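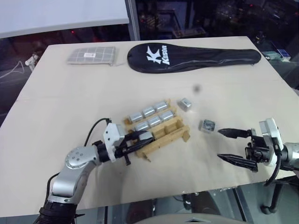 Small parts get lost when they have no set place between jobs. Most people put them in a drawer or a coffee can and then spend ten minutes digging. A shallow tray with dividers works better, and it doesn't have to be fancy. A light-colored wooden one made of slats, with raised dividers, will keep metal blocks in straight rows where you can see all six. Short legs help too, as you can get your fingers under the tray to lift it.

Sort before you buy anything

Clear one surface and empty the whole drawer onto it. Put like with like. Throw out stripped screws, dried-up glue and keys that fit nothing in the house. Do this before you go shopping for bins, or you will end up with bins for things you don't need.

Wooden blocks and offcuts

Keep the ones longer than your thumb. Shorter pieces are good for shims and for stirring paint, but you only need a handful. Light wood shows grease, so wipe your hands first. If a block feels rough, give it a few strokes with 120 grit along the grain. Tip them out in a pile when you need one and pick from the top. 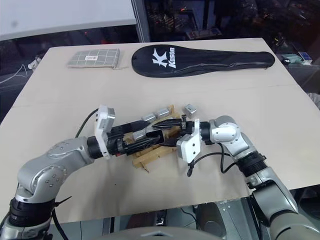 Zipper pouches

A flat pouch is the best thing for instruction sheets, spare fuses and picture wire. Label each one on the outside. If the zipper sticks, rub it with a candle stub or a plain pencil and work it back and forth. Wash cloth pouches inside out in cold water and dry them flat.

Padded covers

Racket covers tend to outlast the racket. An old one will hold a folding saw, a level or a set of long paintbrushes. Wipe out the inside with a damp cloth and leave it unzipped overnight before you put any metal in it.

Tabletops

Pale tops mark easily. For pencil, use a white eraser. For tape residue, use a little cooking oil, wait 3 or 4 minutes, then wash with dish soap. Stay off the seam with anything very wet, and don't use scouring powder.

Packaged items

Leave them in the package until you need them. Stand them in rows with the oldest in front, and put new ones in at the back. 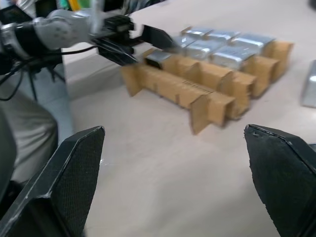

Packaged items set out in rows on the tabletop.

Tip sent in by Margit Szekeres: write the date you bought it on the back of each package in grease pencil. It wipes off shiny wrappers with a dry rag.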